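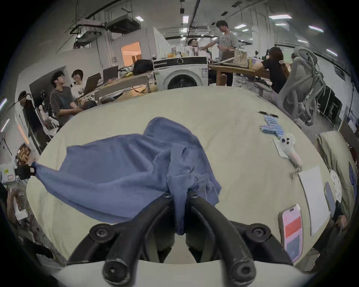
I was asked for a page on how we look after the hand grippers at the folding table, so this is it, with two pictures and more grumbling than the Candow people would like. The leaflet they ship with says the Amia pair is "service free." Mine have been on the bench since February and I have the drawer of spare screws to prove otherwise.

### Arms, screws and pivots

The claws are moved by a linkage with exposed pivots, and the pivots are where the wear goes. Ours scuff on the rims first. Scuffing by itself I ignore. Side play I don't: hold the body still, push one arm sideways, and if the tip wanders more than 5 mm, take it off the job.

The little screws at the arm ends are meant to be checked every 100 hours. I've found them loose at 80, so I check at 80. A quarter turn is plenty. Thread lock is recommended by Keogh, who sold us the spares, and also sold by Keogh, so make of that what you will. I tried it on one arm and left the other plain, and I can't tell them apart.

Thin sleeves and seams are the best test of whether the tips still meet. A stiff towel will let a badly set gripper off the hook. Use a shirt, pinch one layer of the sleeve, and pull gently. If it slides out, reset the arms before blaming the software.
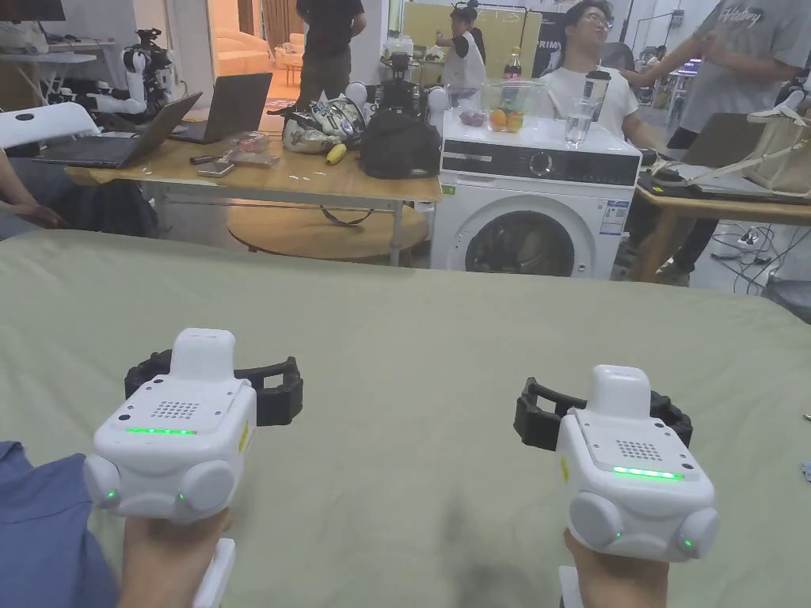
### Lights, and what they're worth

Green on the front strip gets treated around the shop as "all good." I'd call it a status light and leave it there. On gripper 113 the strip stayed green all through an afternoon when one claw was closing short. Work both claws by hand before starting, open to shut, and listen for a click at the end of travel.

Lint is the other thing. It packs in behind the joints where you can't see it, and a dry brush gets most of it out. The Usier cleaning kit is a dry brush in a nice box. Skip the canned air; all it did for me was push the fluff in deeper.

Keep the two grippers as a pair and swap spares on both at the same time. I was doubtful about this one too, but mixing a new arm with an old one gave us uneven grip for a week, and I've stopped arguing.

Last edited 4/6/18. The pivot part numbers are taped inside the drawer lid.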